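9 min read

4.2 Recovery after away defeats

The second question is whether a heavy away defeat changes how a team plays in its next home match. Earlier work has mostly looked at points won. Points are a coarse measure, and a side can play well and lose. We therefore used shot quality, pressing distance and time in possession alongside the final score.

The sample covers 1006 matches from two divisions, taken from the Melis match archive. Each match was paired with the one that came before it for the same club. Cup ties and friendlies were dropped, as were matches in which a red card was shown before halftime. Where a club changed its head coach between the two matches, the pair was kept but marked, and the models were run with and without it.

Tracking data were cleaned in Rastow using the default settings, apart from the smoothing window, which we set to 7 frames. Essien and Dramani checked a random share of the files by hand. Player positions near the touchline were the most common source of error, mainly during throw-ins, when substitutes warming up were picked up as active players.
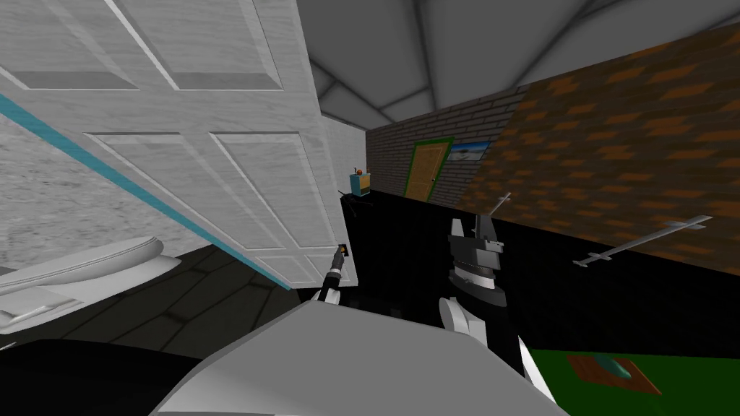 Figure 3. Rendered interior with a tilted white paneled door and, in the background, a wooden door with a green frame.

Pressing distance is the mean gap between the ball carrier and the nearest two defenders, taken over all opposition possessions that begin in the defending team's attacking half. It rises when a team sits back. Time in possession was counted only while the ball was in play, so long stoppages for injury or video review do not affect it.

Teams that had lost by three or more goals away from home pressed closer to the ball in the first 15 minutes of the next match than they did in their other home matches. The effect faded before the half-hour mark. It was present in both divisions, though weaker in the lower one, where squads are smaller and the gap between matches is often shorter.

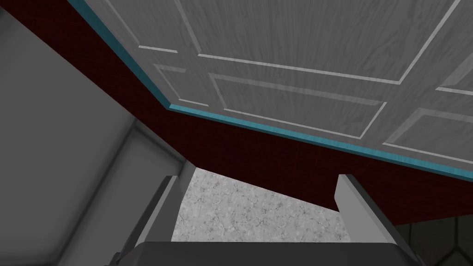
Shot quality did not follow the same pattern. Teams took more shots early on, but from worse positions, and the expected goals total for the opening period was almost unchanged. Quaye suggested that this may reflect crowd pressure – home supporters tend to demand quick attacks after a bad result – but attendance figures alone cannot test the idea. Matches played behind closed doors were too few to model separately.

A second model added league position and days of rest. League position made little difference. Days of rest mattered more: with fewer than four days between matches, the early rise in pressing disappeared. We read this as a limit set by fatigue, although team selection is a possible confounder. Coaches often rotate after a heavy defeat, and the Melis archive records lineups without saying why a player was left out.

Contact: Deirdre Ó Riain, corresponding author
Copyright the authors
Back to top

Related items
Substitution timing in drawn matches
Travel distance and second-half running
Set-piece defending after a change of coach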